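Dark enough

I moved to Flovstead, population 2,585 according to the sign, partly for the dark. The listing for the apartment said "quiet street, starry nights," and I pictured myself going to bed at ten like a farmer and waking up with good skin. What the listing left out was the streetlight. It stands exactly as high as my bedroom window and is the color of orange soda, and it has never once burned out, although I have wished it ill many times.

So in July I decided I was going to have a dark bedroom. I'd had it with the sleep mask, which works fine until I roll over and it becomes a chin strap.

Step one was curtains. I went to Olivares, the fabric place next to the old bank, where the woman at the counter asked if I wanted room darkening or blackout. I said what's the difference. She said, "Well, how dark do you want the room?" I have thought about this more than she probably intended. I went with blackout, from a brand called Drisum, at $80 a panel. I needed two panels. I had gone in thinking I was going to spend $80 on curtains, so there was a short period of adjustment by the register.

They are very good curtains. They weigh as much as a dog and hang like something in a courthouse. On the first night I drew them, turned off the lamp, and lay there waiting to be swallowed up, and what I got was a bright orange outline of a rectangle, as if somebody had highlighted my window for later review. Light goes around curtains. I had the whole thing framed up in my head as a problem of going through.

I bought the kind of rod that bends back to the wall at both ends. I bought sticky-backed hook tape and stuck the sides down, so that opening the curtains in the morning now makes the sound of a very large sneaker coming off. The top still leaked, and I fixed that with a rolled bath towel laid along the rod. It's a nice towel. My sister Valentina Gallardo (she kept the last name, I married out of it and then stayed out of it on paperwork grounds) came to visit and asked me if there had been a flood.

Then, with the window finally dead, I found out about everything else. 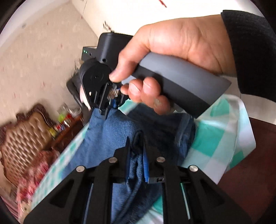

A room that is mostly dark turns out every tiny light in it like pockets. I had lived with mine for years without noticing a single one. The smoke alarm has a red one that blinks just slowly enough for you to think it has stopped. The power strip under the desk glows amber. The air purifier, a Drosora, has a blue ring on top that means the air is good, and it throws a circle on my ceiling all night to keep me up to date. But green is the color I have the real grudge against, and the two little green lights glowing side by side in that photo are just the sort I mean. One green light is a dot. Put two next to each other and they're eyes. My cable modem had a pair like that, and for most of a week I slept facing the wall because of it.

I'll tell you what I did about all of them, in case you're in the same boat.

Electrical tape works on the power strip and the modem. It works completely, so you do have to remember that the thing is on. I forgot, decided the modem was broken, and spent part of a morning on hold before peeling the tape off and finding both eyes open underneath. You can also get sheets of little dimming stickers, which let some of the light through. Mine came in a bag that said 1,000 pieces. I've used maybe a dozen, and I expect to leave the rest to someone in my will.

The Drosora has a night mode, it says so in the booklet. Night mode turns the blue ring down and turns on a small moon. I put a sock over the moon. I picked a spot well clear of the vents, before anybody writes in.

The smoke alarm I left alone. I like the room dark but I would also like to be told if it's on fire.

The clock went in the drawer, and I miss it more than I thought I would. When you wake up in the night and can see that it's 3 a.m., you can at least be annoyed in a specific way. Now I wake up and have no idea. It could be midnight or it could be five minutes before the alarm. I've tried guessing from the traffic, but in Flovstead the traffic is one truck, and he keeps odd hours.

And then there was the hallway, which I'm still working on. Light comes under the door from the night-light I keep by the bathroom so I won't break a toe. I tried a draft stopper, one of those long fabric snakes, and it did the job beautifully until I got up at some hour or other (see above), opened the door inward, stepped over where I thought the snake was, and stepped on where it was. I went into the door frame with my shoulder. So the night-light had done nothing for the toe and the snake had got the shoulder.

Valentina's view is that I should have bought a better mask and kept the money. She sleeps with the TV on, a hall light on, and her phone lit up next to her face, and she sleeps like a sack of flour, so I don't consider her an expert witness.

Do I sleep better? Some. I fall asleep faster, I think, though with the clock in the drawer I have only my own word for it. Getting up is harder. The morning doesn't come in anymore, you have to go over and rip it open by the hook tape, and on weekends I've lain there feeling sure it was still night while the neighbors were out mowing.

Last week the streetlight started to flicker. I stood at the window with the curtains pulled back and watched it for a good long while. It buzzed, went almost brown, and came back on brighter. I've ordered more hook tape.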